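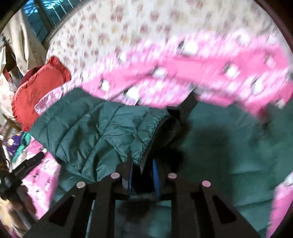 Bogdan Căpraru replied to my last post to say that a couple who announce a split and then book the same hotel in Rindale are not, in his view, a split couple. Fair enough, Bogdan. Let's go through it.

1/ For anyone who has spent the week doing something useful: Pascu and Landeck, stars of Pokberg, the only costume drama with more wigs than plot, "parted as the best of friends" in December. There was a joint statement. It had the word "journey" in it twice.

2/ Pokberg is set in 1717 and they play sworn enemies who gaze at each other over candles. I have watched both series. I would describe the gazing as well within contract.

3/ Then on Monday the pair of them turn up at the same hotel. Separate cars, separate sunglasses, same breakfast terrace. Her people say it was a script meeting. His people say he was never there, a shame for the man who signed napkins for half the kitchen. 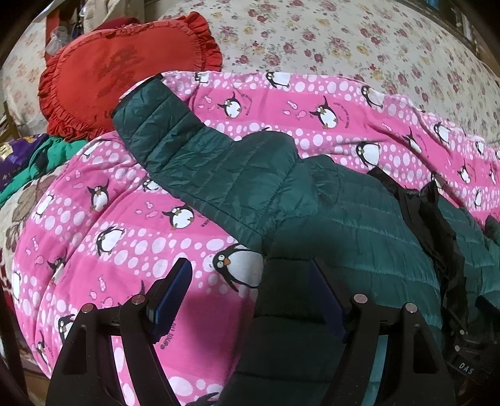

4/ The case for a reunion: she has gone back to liking his posts. All of them, including the one about sourdough. You don't like a man's sourdough post out of politeness. I've been married, I know what I'm talking about.

5/ The case against: series three is out soon and the publicity department can smell us from there. I give it up to two weeks before somebody is "spotted" holding a hand.

6/ Several of you want to know what this means for the dog. The dog lives with her mother and has released no statement. Please leave the dog out of it.

7/ Bogdan is back, and he would like it noted that he called the reunion before I did. Noted. He also called the last wedding, the one that didn't happen, and bought a hat.

8/ Update: she has now posted a picture of two coffees and no caption. I'm putting the kettle on and cancelling my afternoon.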